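Home > Wonder Corner > How Stuff Gets Made
Filed under: Paper, Trees, Big Questions for Small People

Where Does Paper Come From?

Go and grab a piece of paper. Any piece! An old spelling test, the back of an envelope, a page of your sketchbook (ask first if it's your sister's). Now tear a little bit off the corner and look very closely at the torn edge. See the fuzz? Tiny hairs, sticking out all over the place?

Those hairs are what I want to talk about, and I could talk about them all day. They're called fibers, and paper is pretty much a huge pile of them, all tangled up and squashed flat.

Most of the fibers in your paper came out of a tree. Trees are built from billions of skinny little tubes, far too thin to see one by one, and the walls of those tubes are made of stuff called cellulose (say it SELL-you-lohss). Cellulose is strong and bendy. The tubes are stuck together with a kind of natural glue called lignin, and lignin is a big part of why a tree trunk is stiff and your homework isn't.

So if you want to make paper, your first job is to get the tubes apart. There are two main ways to do it. You can grind the wood up with machines, or you can chop it into chips and cook the chips with chemicals in a giant pressure cooker until the lignin lets go. Either way you end up with a mushy soup called pulp. When I was seven I thought pulp was only a thing in orange juice, and I was very confused at the paper mill.

That was the old mill at Wandotthorpe, and my guide was a man named Stuart Ellwood who had worked there since before my mom was born. It was LOUD. He had to write his answers on a notepad. I asked him how much of the soup was water and he wrote "nearly all of it" and underlined it twice.

He was right, too. When pulp gets sprayed onto the paper machine, it's about 99 parts water to one part fiber. It looks like thin milk! It lands on a long moving screen with teeny holes in it, the water drips through, and the fibers get left behind on top, lying every which way across each other. Then big rollers squeeze it, and hot rollers dry it, and at the far end it gets wound up onto a roll heavier than a car.

What holds it together? You might guess glue, and paper makers do often add a few extras to the soup. But a lot of the work gets done by the fibers on their own. As the water leaves, they get pulled closer and closer until they're touching, and cellulose really likes to hang on to other cellulose. Scientists call those little grabs hydrogen bonds. Each one is weak. There are just so many of them that the sheet stays in one piece.

And now you know why a wet paper towel falls apart more easily than a dry one. Water sneaks back in between the fibers and they let go of each other.

People have been making paper for some 2,000 years, starting in China, and the first papermakers didn't chop down whole forests to do it. They used bark, old rags, and even worn-out fishing nets. For hundreds of years in Europe, paper was mostly made from rags. There were rag collectors who went from door to door asking for your old shirts! So an old, old book might be partly somebody's underwear. I think about this in libraries.

Why are some papers white and some papers brown? Wood pulp starts out brownish, mostly because of the lignin. If you want bright white paper for printing, you have to wash and bleach it. If you don't care about the color, you can skip that, and you get the tan paper that so many grocery bags are made of. It's often called kraft paper, and "kraft" means "strength" in German. The fibers in it are nice and long, so it's hard to rip.

Folding helps too. Take a flat sheet and try to stand it on its edge. Flop! Now fold it the long way and try again. A fold makes a sheet stiffer, and that's how a flimsy bag can stand up with its mouth open waiting for you to drop an apple in.

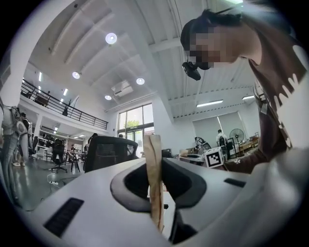

MAPPLEBECK, November

I'm writing the rest of this at my kitchen table, with pulp in my hair, after trying to make paper at home. You can try it as well, with a grown-up around for the blender.

Tear up two sheets of used paper into bits the size of a postage stamp. Soak them in warm water overnight. Next day, put a handful in the blender with lots of water and whiz it until it looks like oatmeal. Pour it into a wide tub and add more water. Slide a piece of window screen under the surface, lift it up slowly and keep it flat. Let it drip. Flip the screen onto an old towel, press down hard with a sponge, and peel the screen away.

Then leave it alone until tomorrow. I know! I always poke mine.

My first sheet had a hole in it shaped like a duck. My second was lumpy and gray from all the ink. Sandra Dunmore, who reads these pages before you do, drops onion skins in hers, and they come out all speckled and only smell a tiny bit.

If you make some, write us a letter on it. Use a soft pencil, markers go blurry.

More from Wonder Corner
Why Is Glue Sticky? What's Inside a Pencil? Ask Us Back to top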